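Spending the Equipment Money: Our Two-Arm Stacking Project
Project report, part two: budget and planning

When we signed up for the stacking project, I figured the hard part would be the code. I had no idea how many evenings I'd spend with a spreadsheet open, trying to work out what we could afford to break! Our grant for the year was $2,000, and the arms and hands already belonged to the lab, so all of it was for parts, spares and the stuff that goes on the table.

The task itself is cubes, stacked by color:

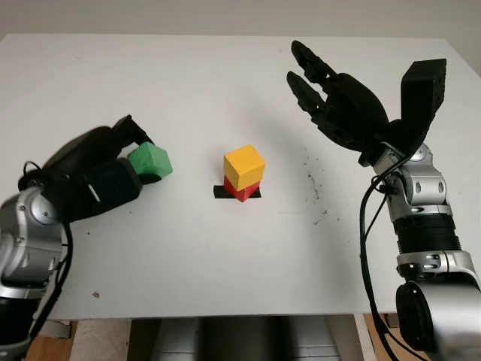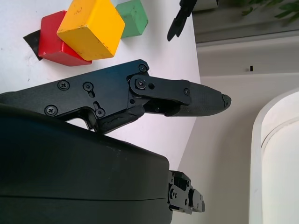 My first version of the budget put nearly everything into new sensors, which was a beginner move. Our instructor sent it back with one question written on it: what happens when a fingertip wears out? I had zero dollars down for fingertips. So I started over, and this time I went through the parts we touch every day before looking at anything shiny.

We asked for quotes from two suppliers, Standura and Farías. Standura was cheaper per pair of finger pads but only sold them in big packs, and shipping was slow (we would have been waiting until September). Farías cost more for each pair, but they'd sell us small amounts and they answered emails the same day. We went with Farías for pads, linkage bars and a bag of spare screws, and that came to $828 with shipping. Yes, it hurt a little. I'd still do it again.

Cables were the next surprise. I had written down $40 for the whole year, just a guess really, and we blew through that before midterms. I moved money over from the "misc" line, and next time cables get their own line from day one.

The thing I really wanted was a Rudier force sensor for each wrist. We talked it over for most of a Saturday and decided to wait. The Hurach team down the hall has one we can borrow, and I'd like to see it do something useful on our task before we buy two.

What's left is going into a reserve we can't touch for the first 3 months of next term. I've also started a wear log, with a line for every part we swap and what we paid for it, so whoever writes the next budget has real prices to start from. The log is in the shared folder with both quotes.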